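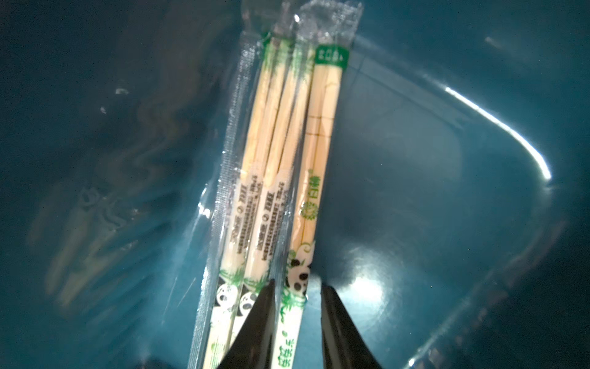 Disposable chopsticks with panda sleeves, in the teal box.

Gallery: The Packing Shelf at Hamano
Text by Oskari Hakala
29 January 2020

Hamano is a lunch counter with 11 seats and a pickup window. Most of what goes out the window leaves in a paper bag, and every bag gets chopsticks unless the customer says no. The shelf behind the window is where the small things are kept: chopsticks, napkins, soy sauce, lids, rubber bands. This page is mostly for people who have asked what we use and where we get it.

Chopsticks
We buy these in two lots, so the sleeves do not always match. Two of the packets have a white printed insert low down with a panda and bamboo leaves on it. The third has a small green label near the top, a round green logo and a bigger panda. All of them are plain light wood in a plastic sleeve. The wood on the third one looks a little warmer in color next to the others.

The order is 2000 pairs at a time from Suominen. When they are out, we take a smaller case of 900 from Henska and pay a bit more per pair. Customers have not said anything about the difference. A few children have asked for the one with the big panda, and if we can find it, they get it.

The box
Deep teal plastic. We tried a shallow tray first and the packets slid off the front whenever someone pulled out a napkin. The deep one stays put. It gets emptied and wiped out before opening, then filled again from the case under the counter.

How many go in a bag
One pair per main dish. Soup on its own gets a spoon. For office orders we put in two extra pairs and write the total on the slip, so the person at the other end can check it.

Storage
The full cases stay on the second shelf in the back room, away from the dish machine. Steam is bad for the cardboard and the sleeves stick together. Open cases get a strip of tape with the month on it. The one in use now will probably last until March.

Sorting
Any sleeve with a split seam comes out and goes in the kitchen drawer. We use those pairs for tasting and for stirring batter. They do not go to customers.

Other things on the shelf
Napkins are the plain white kind, folded in four. Soup lids are from Ultora and come in 6 sizes, of which we use two. The large one fits both the noodle bowl and the rice bowl. Rubber bands go around the soup cups only.

If you eat at the counter, ask for the washable chopsticks. They are in the tall cup by the register and we would like them to be used more.

Next gallery: bowls and trays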